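Expungement and Record Sealing: Your Questions Answered

Last updated 27th June

If you've found your way to this page, chances are you have something old on your record and you'd like to know whether it has to stay there. We talk with people in that position every week at the Plosdale office, and most of them begin by saying sorry for asking a silly question. Please don't! The rules are confusing, they differ from state to state, and they have changed more than once in recent years. We've gathered up the questions we hear most and answered them as simply as we can. Nothing on this page is legal advice about your own case, but we hope it helps you walk into that first conversation feeling a little steadier.

What is the difference between expungement and sealing?

People use the two words as if they meant the same thing, and in casual talk that's fine. In court, they usually don't. When a record is expunged, it is generally destroyed or treated as though it never existed. When a record is sealed, it still exists, but most members of the public can't get at it. Courts, police, and certain licensing boards may still be able to look. Some states offer only one of the two, and a few use the word "expunge" for something that works a lot more like sealing, so it pays to read the statute itself and not only its title.

My case was dismissed. Doesn't it go away on its own?

I wish I could say it always did. In many places a dismissed charge stays in the court index until somebody asks for it to be removed, and the arrest may sit in a separate police database as well. Some states now clear dismissed cases automatically, though the process can take a good while and older cases are sometimes left out. The safest thing is to order a copy of your own record and read it slowly, with a cup of coffee and a pencil, before you assume anything one way or the other.

Which convictions can be cleared?

Low-level misdemeanors are the most likely to qualify, and some nonviolent felonies do too, depending on where the case was heard. Serious violent offenses and most sex offenses are usually excluded, and many states treat drunk driving as its own category. How many convictions you have matters, and so does whether anything is still pending. If you were charged in more than one county, each court may need its own petition – a nuisance, I know, but a manageable one.

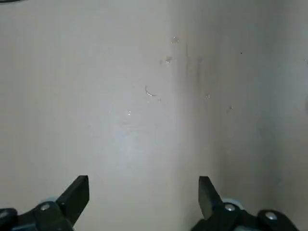

How long do I have to wait before I can file?

The waiting period is set by state law and usually depends on how serious the offense was. The clock often starts on the day you finished everything the court ordered, including probation, classes, and payments, and that can be quite a bit later than the day you were sentenced. Find the discharge paperwork if you can, and if you can't, the clerk's office should be able to tell you what date is on file.

Do I have to pay off my fines first?

In a lot of courts, yes, or at least the restitution part. We once looked over a file where the person was sure everything had been paid, and the ledger still showed $800 in court costs from a case filed under a slightly different spelling of the last name. It was sorted out in the end, but it held up the petition until July. Ask for a written balance on every case number before you file. If you truly can't pay, ask whether the court has a waiver or a payment plan.

What does the petition itself look like?

Shorter than people expect. Most are 2 pages, plus a certified copy of the disposition and whatever proof of completion your court wants. Some judges like to see a personal statement, and if yours does, write it in your own words. Tell the court what your life looks like now, and let it sound like you.

Will I have to go to a hearing?

That depends on whether the prosecutor objects. If there's no objection, many judges sign the order without seeing anybody. If there is one, you'll be given a date and a chance to speak. Dress neatly, come early, and bring copies of everything.

Can I bring my papers in to be looked at?

We'd be glad to see them. The Plumarton walk-in desk can look over your record and tell you which forms to ask the clerk for. If you leave a message by phone, we try to call back within 24 hours, although Mondays do tend to get away from us.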